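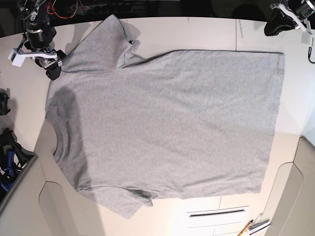 Solar on the Factory Roof: A Talk with Manuela Caputo

Home | News | Interviews | Markets | Contact

Manuela Caputo manages energy purchasing at Plalwood, a furniture producer in Pridville. In April the company switched on 504 solar panels above its main hall. I asked her first why it took so long.

"The roof was the easy part," she told me. "The contract with the grid operator needed seven months. We sent the same drawings three times - each time to a different department."

Plalwood did not buy the panels. They belong to Feng, a developer which sells the power to the factory at a fixed price. Caputo says her directors preferred this, although ownership would be cheaper in the long term. "They want to spend money on saws and dryers. I understand them, but I still argued for buying."

On a clear day the panels cover nearly 46 percent of the daytime demand. The night shift depends fully on the grid, and she is now comparing offers for a battery.

Does she see neighbors doing the same? "Mundula, across the road, has asked to read our contract. Their lease is short, so the bank is nervous. Many companies here rent the building, and the landlord has no interest in the electricity bill."

Her next work is the compressed air system, where she found leaks last winter. "It is boring work," she said, "and I should have started with it."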